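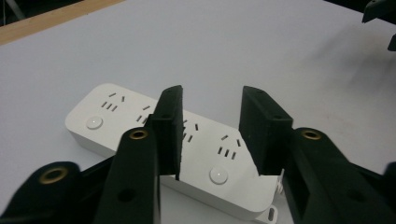 Power strip work at the bench, fingers open over the middle sockets.

Power strips, buttons and other fiddly things: my tips for recording good grabs at home

Sep 18, 2023

I've been recording hand-held gripper demos in my spare room for most of a year now, and the question I get more than any other is "why is my power strip set so bad?" So this page is for the power strip people (there are more of you than I would have guessed!) and for anyone else teaching a policy to handle small, pale, shiny household stuff. I do this on a shoestring, with a table and a lot of tea. If you have a proper lab, half of this will make you wince.

Unplug it first. All of it.

I know, I know. But the strip on your table should have its plug pulled out of the wall, and you should be able to see that plug from where you're standing. You're going to be poking around sockets for hours with a tool that has metal bits on it, and you'll get tired and stop paying attention. Mine gets unplugged and stays unplugged till I've packed up. If you want "switch on the lamp" demos, do those as their own session, with a strip you trust and dry hands, and keep the finger tips on the button and away from the slots.

White on white is hard, so do some of it anyway

A white strip on a pale table is about as unfriendly as it gets. The edges go soft, the buttons melt into the top, and what you mostly have to go on is a little highlight on each button and the dark slots. My first instinct was to throw a navy towel under everything, and the grabs looked lovely, and then the trained model fell apart the minute it met a pale kitchen counter. Now I do half on the bare table and half on whatever cloth is clean. Orvokki Väisänen, who I swap recordings with, goes further and keeps a stack of old placemats by the table that she changes every ten takes. I'm too lazy for that, but her results are better than mine, so make of that what you will.

Let the shadows be

I used to chase shadows around with a second lamp. Stop doing that! Your arm throws a shadow, the tool throws a shadow, and later on the robot will throw one too. What you do want to avoid is a lamp straight overhead, as glossy plastic will give you one big white smear right where the button is. I bounce mine off the wall. The lamp is a cheap clip-on from Diltby and the neck droops, so check it between batches.

Put the strip down crooked

People line things up with the table edge without noticing. I did it for my whole first batch, more than 200 takes, every one of them neat as a pin, and I ended up with a model that could only find a strip if it was lying straight across. Lay it on a slant. Turn it end for end. Push it closer, push it back. My trick is to look out the window while I set it down, then leave it wherever it landed. If one end is half off the reachable part of the table, fine, that's a take too.

Open wide and come in slow

For anything where the fingers go down on either side of the body, open them before you get there. Opening them at the last second looks clever when you watch it back and teaches a nasty habit, because the learned version opens late as well and bumps the thing along the table. I say "open, over, down, close" under my breath (my family has stopped asking). Pause for a beat at "over." That little hover is worth a lot when you're cutting takes later.

And watch where the finger pads end up! A pad planted right on a button counts as a press whether you meant it or not. If the job is "pick up," keep off the buttons. If the job is "press," close the fingers most of the way and come down with the tips, and file those takes apart from the others. I mixed the two once and spent a whole evening in October pulling them apart again by hand.

Don't forget the awkward end

The cord end is where it all goes wrong. A cord is stiff, it pushes back, and it swings the strip round as you lift. So record plenty with the cord on. Record some where you grab nearer the cord and some where you grab the far end and let it tip. If your strip has mounting tabs, do a few where a finger lands near one, as they catch on things.

Keep the bad ones

Nghĩa Lương talked me into this and I've come around completely. A take where you fumble, back off and try again is gold, so long as you finish the job. The ones to bin are where you gave up, or where you reached in with your other hand (I do this constantly). I keep mine in two folders called "messy" and "no."

How many?

Depends what you're after. For one strip on one table, 100 decent takes gets me something I can show people. For something that copes with a different strip, I wouldn't bother under 400, and I'd spread them over at least three rooms. My whole power strip pile stands at 1010 and it still gets muddled by the long one with the side switch.

Odds and ends

Wipe the table, but don't polish it. Smudges and streaks are part of life and your robot is going to meet them.

Check the screws on the finger arms every time you change batteries. Mine work loose on the left side first, no idea why.

Name your files before you're tired. I use the object, the room and a letter for the job, so P for pick, B for button, M for move.

The Pikeck grip tape is good on the pads for slick plastic. Cut it a hair short of the pad edge or the corner peels up and shows in every take from then on.

Stop after forty minutes. Your wrist gets lazy and your paths all start looking the same.

Next on my list is unplugging things, with a pile of old chargers from the Baranauskienė shop's clearance box. If you've done plugs already and you have a way to stop the strip sliding without taping it down, please write and tell me, I'm stuck on that one.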